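Stiff wrists and the long desk day

Wrist stiffness in office workers is usually treated as a problem of the wrist alone. Armindo Aguiar, a physiotherapist at the Moreira clinic, starts further up, at the forearm. The muscles that bend and straighten the fingers begin near the elbow, and a tight forearm limits movement at the joint below it.

His basic routine has two exercises. In the first, the arm is held straight with the palm down and the free hand draws the fingers gently back. The stretch is held for 18 seconds and repeated on the other side. The second is a slow turn of the forearm, palm up to palm down, with the elbow tucked against the ribs. Both are done twice a day, mid-morning and again before 5 pm.

Yiğit Eren, who trains staff at Fedau, ran the routine with 23 desk workers up to December. Most kept it up. Those who dropped out tended to skip the afternoon session first - a pattern he has seen with neck exercises too.

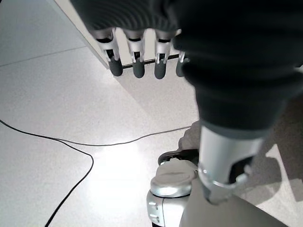
Load comes later. Eren adds a light weight to the forearm turn only when the movement is free of pain through its full range. Numbness or tingling in the fingers is a different matter from stiffness, and should be seen by a doctor before any stretching is tried. A wrist that is swollen or has recently been injured should be left out of the routine altogether.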